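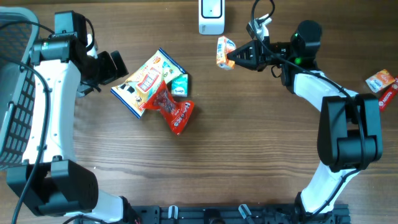 Plondton Football Club will finish the January transfer window with the same squad it started with, plus one goalkeeper. The club had been linked with a winger, a different winger, and a striker who is understood to have retired. Supporters who followed the window from the clubhouse on deadline night, kept going by free coffee and, for the under-12s, a small orange-and-white juice box apiece, will know that the announcement came at 10:40 p.m. and was met with polite applause.

The goalkeeper joins on loan from Bukeck until the end of the season. He played against Plondton in November and let in five, a performance our scouts have asked us to describe as "busy." Bukeck will keep paying half his wages and has asked for his gloves back in May.
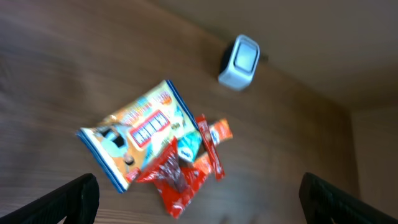
What happened to the striker

The club made two bids for a forward at Siteo. The first was turned down within the hour. The second was higher and was turned down faster. Siteo then made an offer for our own top scorer, who has four goals, and we would like to thank them for the interest and for the laugh. He is staying and is said to be fine about it.

Money set aside for the deal will go toward the drainage at the Tkachenko End, where the penalty area has been out of use for most training sessions this winter. The manager calls it the signing he wanted all along. He was smiling when he said so, more or less. 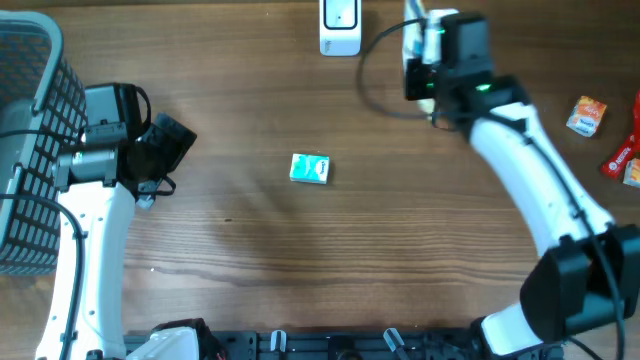 TICKETS AND MATCHDAY

The new goalkeeper is expected to be available for the home match against Siteo, which should be a friendly occasion under the circumstances. The club has set aside 200 seats for visiting fans and expects some 125 of them to be filled, going by last season.

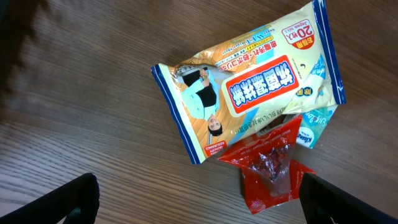

Home supporters can buy tickets at the office window or at the gate, at the usual prices. Gates open at 1:30 p.m. Anyone still holding a scarf printed with the name of the first winger may exchange it at the club shop for a plain one. The shop regrets that it ordered so many.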